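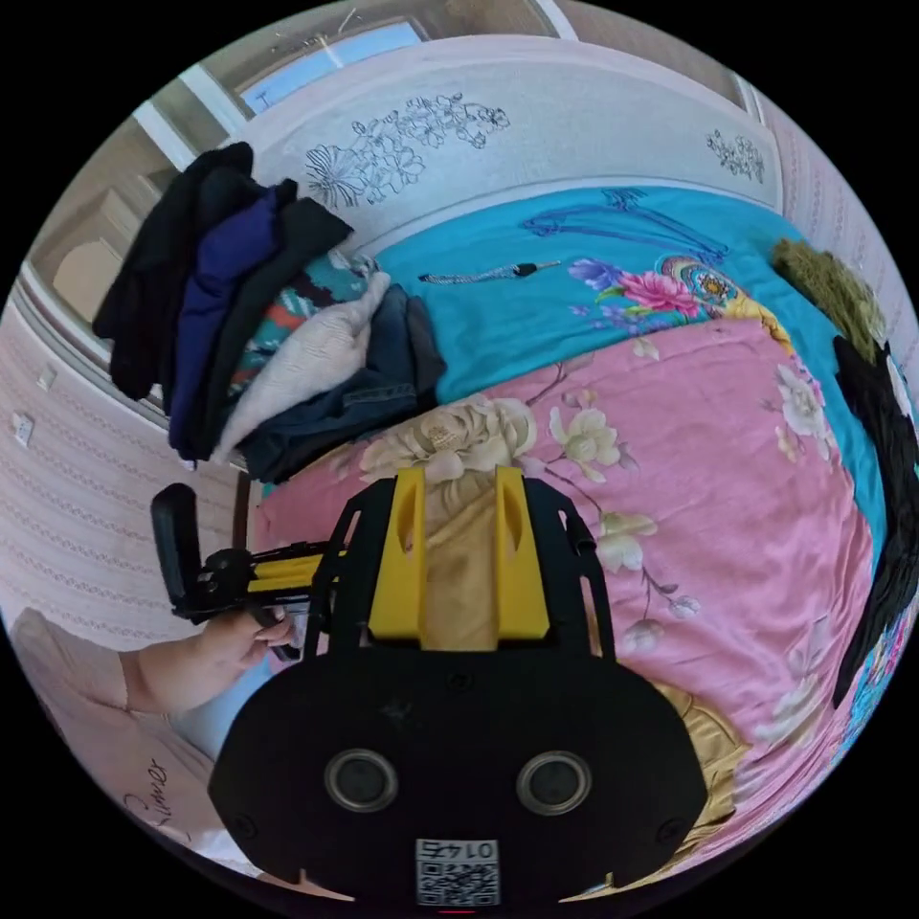

I've been sleeping badly since February and I have now become one of those people who talks about it at parties. Sorry to everyone who came to the thing in Gatton, I know I went on a bit.

It's the waking up that gets me. I drop off fine, usually halfway through a chapter, and then at ten past three my eyes ping open and I'm planning a holiday I can't afford or going over something I said at work in the spring. Then I sleep like a log from six until the alarm, which goes at half past. Lovely.

So I've been trying things. First was giving up coffee after lunch, which I hated and which made a small difference, so I'm still doing it. (Tea doesn't count. Please don't write in.) Then I bought a wool duvet from Jandura, which cost me 70 quid in the sale and was the best thing I did all year! I'd always had one of those big puffy ones and I think I was just cooking myself every night. The wool one is flatter and heavier and looks a bit sad on the bed, but I wake up less sweaty and I don't kick it on the floor any more.

Less of a hit: the Mesard pillow. It's shaped like a wave and smells like a new car, and I gave it 13 nights because the leaflet says to give it two weeks and I couldn't face the last one. My neck has only just forgiven me. It's in the cupboard if anyone wants it, collection only.

I also went through a phase of listening to those long rambling sleep stories. There's a series about a night train that I got quite attached to, and that was the trouble, I kept staying awake to find out whether they'd reach the coast. Rain noises are better. Rain noises have no plot.

What has helped most is getting up. I read that you shouldn't lie there stewing, so when it gets to around twenty minutes I go down to the kitchen, keep the big light off, and do a bit of the jigsaw on the table. It's a harbour, far too much sky. Some nights I do four pieces and go back up yawning, and some nights I'm there until the birds start, but I'm much less cross about it either way.

Oh, and changing the sheets on a Tuesday instead of the weekend! Silly, but clean sheets in the middle of the week feel like a treat, and I seem to get one good night out of it every time.

Next on the list is blackout curtains. The Jadoon ones everybody recommends are 300 for my size of window, so I'm going to try the cheap stick-on stuff first and see how I get on. If you've used it and it peeled your paint off, tell me before the weekend please.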